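Colored Blocks and Maple Boards — Our Small Gallery

Welcome to the gallery page of our little workshop in Guimarães. We make shape blocks and the boards that go under them, and we sell them mostly to schools, play groups and people who like to have something nice on the table. Many visitors of the page asked to see the things in use, and not only in the catalog, so we started this collection in June and we add to it when there is time.

The first set we made was called Skelimar. It had only simple shapes and it was painted by hand, with a small brush, and every block took two layers of color. We learned a lot from it. The paint was too thick on the corners, and the customers wrote to us about this very politely. The second set is called Kiltton, and for this one we changed the paint and also the way we sand the corners before painting. If you have both sets at home you can mix them, the blocks have the same thickness.

A word about the surface. We tried the blocks on glass, on felt and on a painted table, and we always came back to wood. On felt the blocks do not slide well. On glass they slide too much and they make a noise which is not pleasant in a room with many children. A wooden board is quieter, and strong colors look good on it.
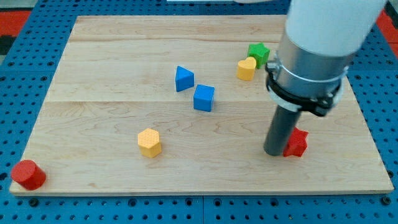 Seven blocks on a pale board, with the red star toward the right. The blue pegboard goes all around.

We like a surface with little pattern. Wood with a strong grain is beautiful for a bread board, but under the blocks it makes the eye tired, and small children try to follow the lines with the finger and forget the game. For our own boards we choose planks with a soft grain, and we accept that two planks are never exactly the same color. Some customers ask us to stain them darker. We can do it, but it takes around 2 weeks more.

The star is the shape we receive most letters about. It is more difficult to cut than the others, because the inside corners must be clean, and of every 80 stars we put a few aside and give them to a kindergarten near us. They do not mind a small mark.

Care of the board: wipe it with a cloth that is almost dry, and let it stand on its side until the next morning. Please do not put it on the radiator. A little oil once or twice in the year is enough — we use Drundevex oil, but any oil for kitchen boards will do.

More pictures will come when the next set is painted. If you have a board from us and you want to show it on this page, send us your picture with one or two lines of text, in Portuguese or in English.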